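Setting up the two-arm table for basket sorting

Last changed in December by Mitali Weerakoon. Replaces the older page written for the single-arm bench.

These steps cover bringing the two-arm table back into service after it has been moved, cleaned underneath, or had an arm taken off. If you only need to restart after a normal shutdown, skip to "Homing."

What you need

A 5 mm hex key and the long-handled 4 mm
A torque wrench
A level at least as long as the table is deep
Cable ties, the reusable kind
Alcohol wipes
The Ditora calibration plate, kept in its sleeve when not in use

Before you start

Power down both arm controllers and hang the lockout tag on the main switch. Support each arm by hand when you release its brakes. They drop faster than you expect, and the wrist is the part that hits the wood.

Leveling the frame

1. Loosen the lock nuts on all the feet.
2. Set the level across the plank surface, then along it. Adjust the feet until both readings agree.
3. Tighten the lock nuts and check again. They usually pull the frame out a little as they go tight.
4. Push on the gantry bar. If it rocks, go over the corner bolts on the extrusion before doing anything else. A loose gantry will spoil the calibration later on.

Mounting the arms

1. Wipe both base plates and the undersides of the arms.
2. Set the left arm on its plate and start every bolt by hand.
3. Tighten in a cross pattern, in two passes.
4. Repeat for the right arm.
5. Mark each bolt head with a paint pen so you can see later if one has turned.

Routing the cables

Bring each arm's bundle off its own end of the table, away from the work area. Leave enough slack for the base joint to swing to both limits, and tie the bundle down past that point. Konrad Czerwiński likes to tie at the base plate as well. If you do this, leave the tie loose enough to slide a finger under.

Homing

1. Remove the tag and power up the left controller, then the right.
2. Wait for the self-test to finish on both.
3. Home the left arm first with the right arm folded back over its own end. Then swap.
4. If an arm stops with a following error, turn it off, check for a snagged cable, and try once more. After 2 failures, call Nikola Pietrzak.

Calibrating

Put the Ditora plate flat in the middle of the table and run the routine from the Joltero menu. It takes 120 seconds per arm. Keep your hands off the table while it runs.

Placing the baskets

Use yellow, green, and black baskets together, and spread them over the whole surface at different angles. Straight rows make the job too easy and hide problems with wrist rotation. Put some near the front edge, where both arms have to stretch.
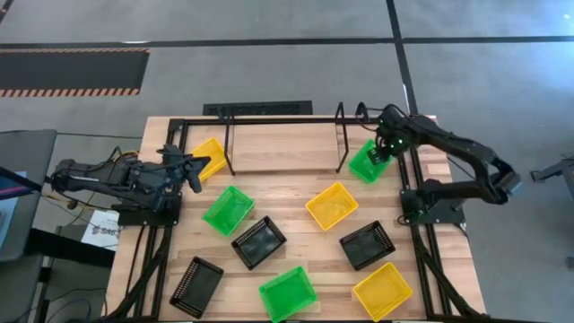

Start the program at 22 percent speed and keep one hand near the stop button. Watch how each gripper comes down on the rim. If it lands on the same side of center every time, the calibration is off - run it again before you touch any offsets. If it only misses now and then, look at the fingertip pads first.

Once a full run goes through clean, raise the speed in small steps. Check the paint marks on the base bolts after the first 300 picks, then write the result in the Zonau log with your initials.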